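Zakmontセーリングスクール 秋冬シーズン 安全艇クルー・陸上スタッフ募集(経験浅くても可)

急ぎの募集です。11月からの週末クラスで人が足りてません。安全艇(レスキュー艇)に乗れる人、または乗れるようになりたい人。あと陸で動いてくれる人も。下に全部書いたつもりですが、抜けてたらメールください。

場所:Lekota湖 東岸、Zakmont艇庫
期間:11月〜3月末(途中参加OK、途中で抜けるのは事前に相談)
時給:安全艇クルー 1,580円。陸上スタッフと見習い期間中の額は面談のときに紙で渡します
曜日:土曜が基本。平日は学校団体が入ったときだけ声かけます
担当:Lizelle Rampersad(採用まわり全般)、Vusumuzi Nkosi(水上のこと)

仕事の中身

安全艇クルーは二人一組。操船する人と、バウで動く人。バウのほうが忙しいです。ディンギーが沈(ちん)したら近づいて、まず頭の数を見る。艇より人が先。起こせそうなら声だけかけて待つ、疲れてたら引き上げる、を判断するのは操船側ですが、バウが「ダメそう」と言ったらそっちを優先。ここは全員で揃えてます。

風のない日はだいたい暇です。曳航ばっかり。曳航が好きな人には天国だと思う。レース練習の日はマーク打ちとスタートラインの片側を持ってもらいます。アンカーを打ち直す回数が多いので腰に不安がある人は先に言ってください。

陸上スタッフは、出艇・着艇の補助、スロープでトレーラーを押さえる、ライフジャケットの貸出と返却、ロープ類の片付け、名簿チェック、温かい飲み物づくり。名簿は出るときと帰るときの両方で必ず。これを飛ばす人とは一緒に働けません。

あと地味な作業が山ほどあります。ウェットスーツの水洗い、緊急用品の入れ替え、無線機の充電、燃料タンクの残量書き込み。シーズン終わりにはブイの掃除もあり。貝がついてます。

一日の流れ(安全艇クルー)

7時半 艇庫集合。着替えてから集合、じゃなくて集合してから着替えで大丈夫
7時45分 天気と風の確認、その日のエリア決め。Vusumuziが白板に書くので写真撮っといてください
8時 艇の点検。燃料、プロペラ、キルスイッチのコード、曳航ロープ、救急箱、パドル
8時半 無線チェック
9時 生徒来る。ここから一気にバタバタします
9時半〜12時 水上
12時〜13時 昼。交代で食べる。誰かは必ず湖が見えるところに
13時〜15時半 水上
15時半〜 着艇、洗い、充電、片付け
16時半 短いミーティングして解散

風が上がったら途中で切り上げます。その場合も午前中に出てれば一日分の時給つけます。朝の時点で中止になったときは、集合時刻までに連絡が間に合わなかった人だけ二時間分。

応募できる人

・18歳以上
・服を着てライフジャケットありで、落ち着いて浮いていられる人。速く泳げる必要はないです
・土曜に月二回以上来られる人
・日本語か英語のどっちかで無線のやりとりができる人
・時間を守れる人

あるとうれしいもの(なくても応募してください)

・二級小型船舶操縦士以上
・ディンギー経験。レベルは問わず
・救命講習の修了証
・けん引免許
・船外機をいじったことがある

操船する側に入るには二級が要ります。持ってない人はバウから始めて、取りたければ取る、という流れ。免許取得の費用はシーズン通して来てくれた人に一部補助があります。額は年によって違うのでここには書きません。Lizelleに聞いて。

体験日(応募前でも参加できます)

いきなり応募は怖いという人向けに、土曜に体験日をやります。定員20名。先着。午前は陸で座学とロープワーク、午後は安全艇に乗ってもらいます。沈したディンギーに近づく練習まで。落水役はスタッフがやるので落ちなくていいです(落ちたい人は言ってくれれば落とします)。

参加費2,868円。保険と装備レンタル込み。昼の弁当がいる人は別で1,000円、申し込みのときに書いてださい。当日追加はできません。持ち込みももちろんOK。湯は沸いてます。

その後採用になった人には、最初の給料のときに参加費をお返しします。弁当代は返しません。

体験日で教えるのは Shaohua Deng と Gerrit Nkosi。Shaohuaは座学とロープ、Gerritは午後の水上。二人とも声が大きいですが怒ってるわけじゃないです。 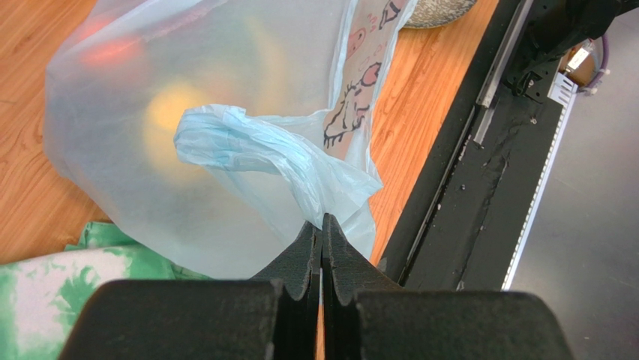
船舶免許がなくても安全艇に乗れますか?
バウのクルーとしてなら免許なしで乗れます。操船するのは免許を持ったスタッフだけで、見習いの間は必ず経験者と組みます。エンジンをかける・切る、キルスイッチの扱い、無線の使い方は免許の有無に関係なく全員に覚えてもらいます。操船者が落水したときにバウの人が艇を止められないと困るので、ここは最初の二回で終わらせます。

見習い期間のこと

見習いは四回。四回来たら終わり、というより四回のあいだに下のことを一通りやってもらって、VusumuziかGerritがサインします。一回で全部できちゃう人もたまにいるけど、それでも四回は来てもらいます。風が毎回違うので。

一回目
艇庫の案内。どこに何があるか。ライフジャケットのサイズ合わせと点検のやり方。無線の基本。午後に安全艇に同乗、見てるだけ。寒いので着込んで

二回目
エンジンまわり。キルスイッチ。燃料ホースのつなぎ方。もやい結び、クリートヒッチ、ローリングヒッチ。結びは後ろ手でもできるようになると楽です。午後はバウで曳航ロープを渡す練習

三回目
落水者への近づき方。風上から行くか風下から行くか。プロペラと人の位置関係。ニュートラルに入れるタイミングを操船者に声で伝える。引き上げは二人がかりでやる。ここで一回、実際に水に入ってもらいます。引き上げられる側の気持ちを知っておいてほしい

四回目
実際のクラスに入る。経験者が操船、本人がバウ。終わったあと30分くらい振り返り

サインが揃わなかったら五回目、六回目とやります。落とすための試験ではないので。ただ、人の指示を聞かずに動く人は途中でお断りすることがあります。これは過去に一度だけありました。

装備について

貸すもの:ライフジャケット、ヘルメット、防水無線、ドライトップ(サイズSからXL)
自分で用意:濡れていい靴(サンダル不可)、手袋、帽子、着替え、タオル、水筒、日焼け止め。冬も焼けます

ドライスーツは共用が少しあるんですが、首と手首のゴムが傷みやすいので長く続ける人は自分のを買ったほうがいいです。中古でいいです。ファスナーのところだけよく見て。Drorellの旧型を使ってるスタッフが多くて、部品も艇庫に余りがあります。

ナイフは安全艇に備え付けのがあります。個人のを持ち込むときは先に見せてください。

スマホは防水ケースに入れて、ひもで体につないで。毎シーズン誰かが沈めます。湖底に何台あるのか。

艇と設備

安全艇はリジッドインフレータブル(RIB)とアルミ艇の両方。RIBのほうが人を引き上げやすい、アルミのほうが曳航しやすい、と言われてますが慣れです。船外機は全部4スト。整備は月一でOmeckマリンに出してて、日常点検は自分たちで。点検表はラミネートしたのが各艇にぶら下げてあります。ペンは水性だと消えるので油性を。

艇庫には更衣室(男女別)、シャワー、給湯、乾燥室。シャワーのお湯は最初の数分ぬるいです。乾燥室は夕方混むので名前を書いたハンガーにかけて帰ってもOK、翌週までに引き取り。

応募から採用まで

1. メールを送る。書いてほしいのは名前、来られる土曜のだいたいの回数、水上の経験(なければ「なし」で)、免許があれば種類、持病やけがで知っておいたほうがいいこと。履歴書は要りません。長い志望動機も要らないです。

2. Lizelleから返信。遅いときは三日くらい。それ以上来なかったら迷惑メールを見て、それでもなければ電話ください。

3. 面談。艇庫で20分。コーヒー出ます。来るときについでに湖を見ていってください。風のある日に来ると雰囲気がよくわかります。

4. 浮くテスト。Lekota町のプールでやります。湖ではやりません。服とライフジャケットで飛び込んで、しばらく浮いて、はしごから上がるだけ。

5. 見習い開始。
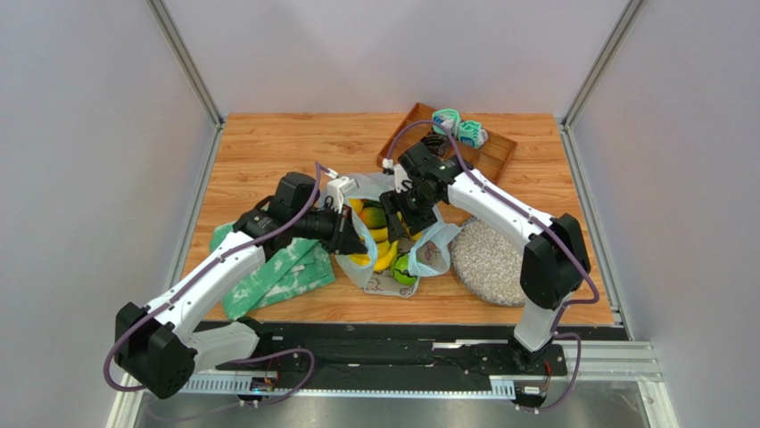
保険と書類

スタッフは全員、スクールの傷害保険に入ります。見習い初日から有効。保険料はこちら持ち。私物の破損は対象外なので高い時計とかは置いてきて。

初日に持ってきてもらう書類:
身分証のコピー
振込先のわかるもの
緊急連絡先の紙(面談のときに渡します)
免許のある人は原本。コピー取ってその場で返します

学生の人は学生証も。学校によってはアルバイト届が要るらしいのでそこは自分で確認おねがしいます。

シフトの決め方

前の月の20日までに来られる日を出してもらって、Nobuhle Engelbrechtが組みます。出してから変わるのは普通にあるので早めに連絡くれれば大丈夫。当日の朝の欠席は電話で。メッセージだけだと艇庫にいる人が見てないことがあります。

安全艇の人数が揃わない日はクラスの艇数を減らします。無理に出しません。なので「休んだら迷惑かも」と熱があるのに来るのはやめてください。

交代で休む週も作ります。毎週入りたい人は毎週でもいいけど、寒い時期に連続は結構こたえますよ。

交通

駅からのバスは朝の便だと7時10分に東岸着。その次だと間に合わないです。バスの人で早朝がきつい場合、町の北口からの乗り合いの車があるのでLizelleに言ってください。席に限りあり。交通費は実費、上限ありで出ます。

車の人は艇庫裏の砂利のほうに停めて。スロープ前は絶対に停めない。トレーラーが回れなくなります。自転車は軒下。

帰りのバスは17時台が一本なので、ミーティングが伸びそうなときはバスの人だけ先に抜けてOK。

よくある心配

泳ぎが苦手→ ライフジャケットありで浮いて落ち着いていられればOK。泳いで助けに行く仕事ではないです。むしろ泳いで行かないでほしい

船酔い→ 湖なのでうねりはほぼないです。曳航中に低速で横波を食らうと来る人は来ます。薬は自分に合うやつを。眠くなるタイプは避けて

体力→ 引き上げはコツ。腕で引っぱると続かないので、足と体重を使うやり方を教えます。小柄なスタッフも普通にやってます

年齢の上限→ なし。今いるスタッフも学生から退職した人までバラバラ

英語→ 海外からの生徒がいる日があります。できる人がいると助かる。できなくても「止まれ」「乗って」「大丈夫?」が言えればなんとかなってます

友達と一緒に応募→ 歓迎。ただメールは一人一通で。最初は別の艇に乗ってもらうことが多いです

途中で向いてないと思ったら→ 陸に移ってもいいし、やめてもいいです。早めに言ってもらえるのが一番

お願い

艇庫は禁煙。スロープは滑るので走らない。生徒の写真を勝手に撮ってSNSに上げない(子どものクラスもあります)。前の日の酒はほどほどに。朝のチェックで酒の匂いがしたらその日は陸にも入れません、帰ってもらいます。

ロープは使ったら必ず元の場所に。色分けしてあります。青が曳航、赤が救助、その他は白。青を赤のところに戻す人が多すぎる。

締切など

体験日は定員になり次第終わり。スタッフ募集のほうは埋まるまで出しっぱなしにします。このページが残ってたらまだ募集中と思ってもらっていいです。陸上スタッフのほうが先に埋まりそうな感じ。安全艇はまだ全然足りない。

件名は「クルー応募」「陸上応募」「体験日」のどれかで。どれか迷うなら「体験日」にしておいてください。件名なしだと埋もれます。

電話は平日10時から16時、出なければ留守電に名前と番号を。水曜は艇庫に人がいません。

連絡先:Zakmontセーリングスクール 採用担当 Lizelle Rampersad

※時給は前シーズンの募集ページが検索に残ってるみたいですが、古い数字です。このページのほうで見てください。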